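Flenel Open Day: Frequently Asked Questions

When is the open day?
It is held in June 2023, with one morning session and one afternoon session. The program is the same in both, so please book only one.

How many places are there?
Each session takes 60 visitors. We split you into groups of 12 when you arrive, and each group has its own guide.

Do I need to book?
Yes. Booking is free and closes when the places are gone. If you can't come, please cancel so that someone on the waiting list can have your spot.

What will I see?
The visit starts with a short talk by Shirin Hosseinzadeh, who runs the handling program. After that your group goes around the demonstrations. Most of them deal with household jobs: sorting, folding, putting things away, picking small items out of a box. You will see people working with hand-held grippers, one in each hand, and later in the visit a robot arm doing some of the simpler jobs.

Why do people hold the grippers themselves?
A person can show how a job is done much faster than anyone can program it. The operator does the task with the grippers, the movements are recorded, and the recordings are used in training.

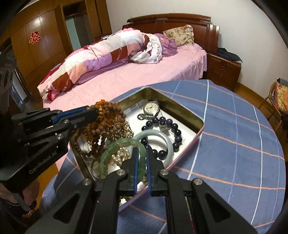
Small and tangled things are the hardest part of the work. A cup has one or two good places to hold it. A string of beads changes shape every time you touch it, and a bangle can slide or roll. Operators practice these jobs for a few weeks before we keep their recordings.

Can I try a gripper?
Yes, at the Polilau table. Each turn lasts a few minutes. Children under 12 can take part with an adult next to them.

Will the robot arm always get it right?
No. It drops things, and sometimes it stops and has to be restarted. We run it as it is on the day.

Can I take photos?
Photos are fine everywhere except the Erraji room. Please don't use flash near the demonstrations.

Is there parking?
There are 100 spaces behind the main building. The 108 bus stops at the gate.

What if I miss it?
We plan a smaller evening visit in July - details will go on this page.

Comments (3)

marlow_t: Is the talk repeated if you get there late?

Flenel Visits: Sorry, no. You can still join your group for the demonstrations.

Bettina R.: Went last year with my dad and we both had a go. Picking up a necklace with two fingers is a lot harder than it looks.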